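Braldale diary — trial unit, entry 8
April, posted 4:40 pm by the Braldale bench

Quick one before I lose the room. The Hinari hand kit is bolted up and talking to the arm. Setup guide is fine until the cable page — then you're on your own. Zip ties everywhere. Quote came in at 2,089, the older hand was 2,035, so not much in it.

Soft toy first. Wanted to see how the fingers load up on something squashy.
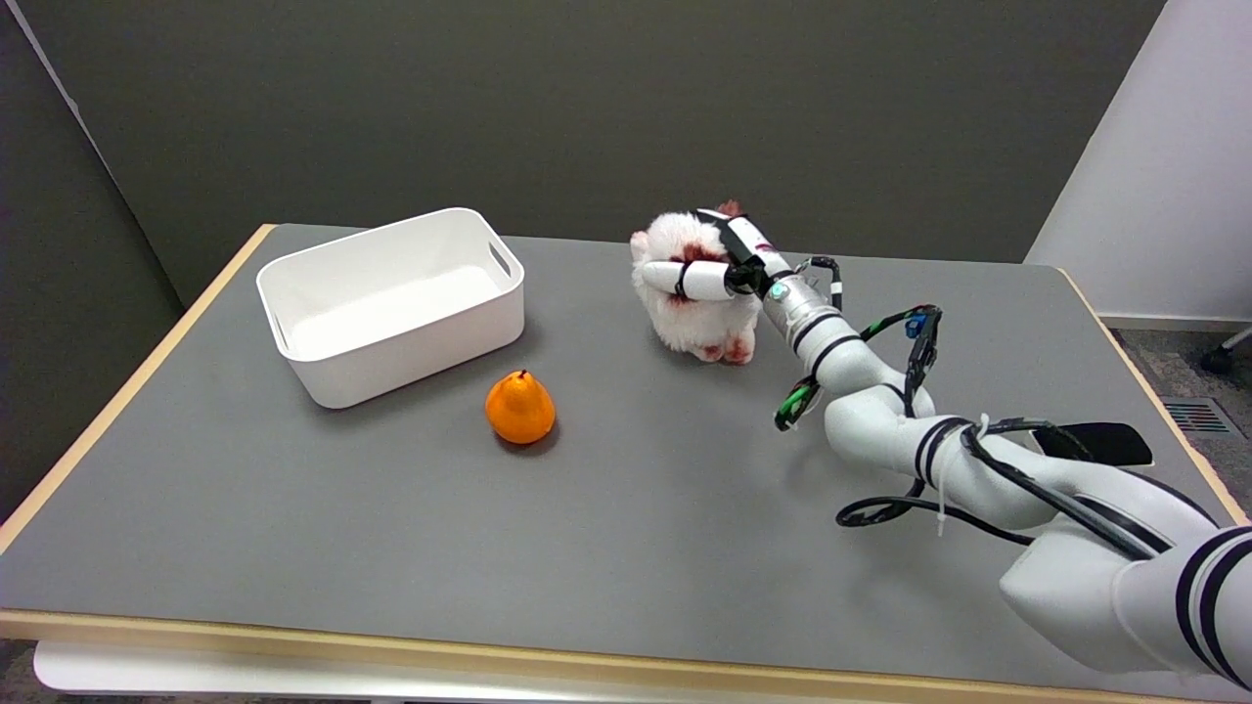
Photo: Braldale bench diary

One finger round the front, the long one down over the top. More squeeze than I'd like on fluff. Force setting is buried three menus deep and teh default is too keen. Turned it down after lunch, will write up the number when I trust it. Fruit is next, want the gentler setting for that one. Bin stays where it is, same spot for every run or the log is useless.

Also need to ask Fujimoto about spare fingertips. Their price list says sold in pairs, which is anoying with a hand like this.

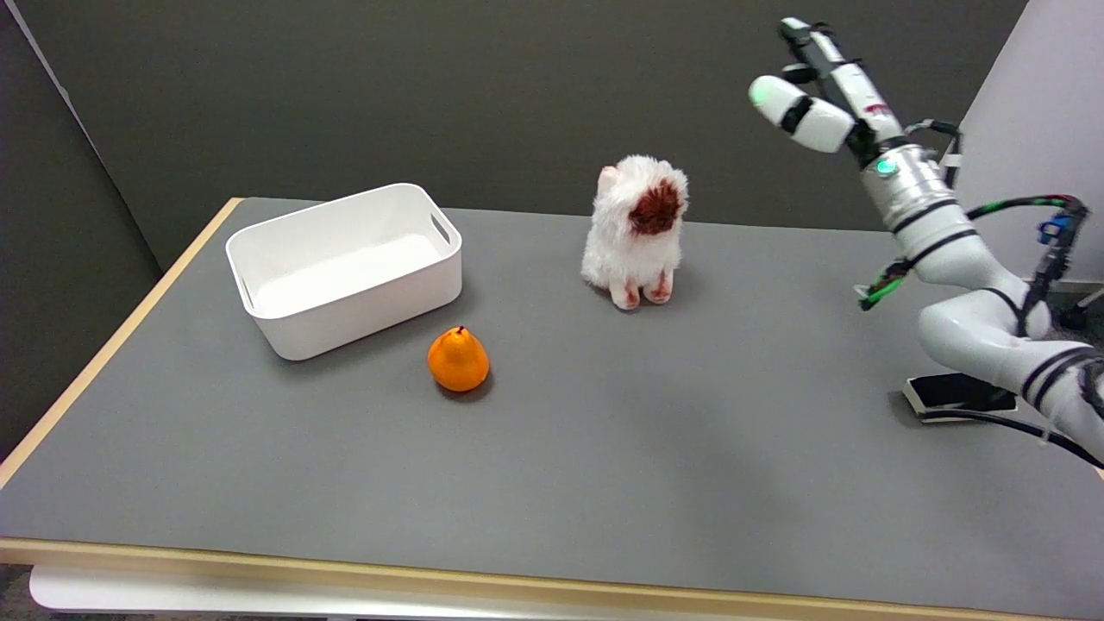 Brunstead's support desk wrote back that the kit is rated for 200 hours before the knuckles want looking at, and that the trial can run on into May if we ask this week. Asking tonight.

Comments

gantrymoth: does the force setting survive a power cycle? mine didnt

pell_r: Get the longer cable sleeve. Worth it.

Recent entries
Entry 7 — unboxing, missing screws
Entry 6 — picking a hand kit
Entry 5 — the old hand goes back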